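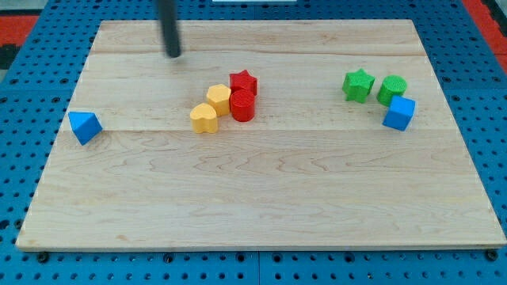
Re: [westow-birders] Owl walk in February?

Lilian Mfaume wrote:
> Is the Draltenbridge walk still on for Tuesday? And is 3 miles
> too much for my mom?

Yes, still on, and please bring her! It's flat the whole way and we stop constantly (I can't pass a hedge without looking in it). We heard two barred owls calling back and forth last week, so loud I got goosebumps. Meet at the Nikolovski lot at 5:30, and wear warm socks.

Nuno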